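Staking rewards are not income you can count on

Every few weeks another token project promises a fixed yearly return for locking up your coins. Jidura is the latest. Its front page offers 32 percent to anyone who stakes for 300 days, and plenty of people read that number the way they would read a savings rate.

I think that is a mistake. A savings rate is paid in the same money you spend at the store. A staking reward is paid in new tokens, and those tokens dilute everyone who holds them, including you. If the supply grows by a third and demand stays flat, your 32 percent is gone before you unlock anything. 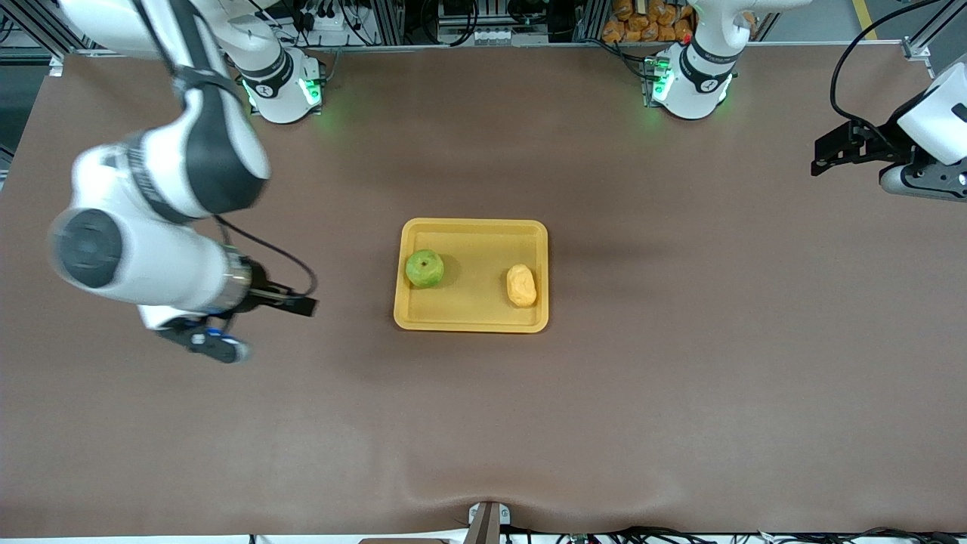
The lockup makes it worse. I put the equivalent of $200 into Bandstead when it launched, on terms much like these. By the time I could withdraw, the price had dropped 87 percent. The rewards arrived on schedule -- every one of them -- and I still lost most of my money.

Projects should have to show the inflation rate next to the reward rate, in the same size type. Exchanges that list these products could require it tomorrow. Until they do, I would treat any fixed reward above the growth in supply as marketing, and keep the amount small.

Comments (3)

coldledger: Plorness did the same thing with a longer lockup. I'm still waiting on mine.

mtn_node: You skipped validators. Somebody has to be paid to secure the chain.

tessel8: Paid, sure. 32 percent is a lot of paid.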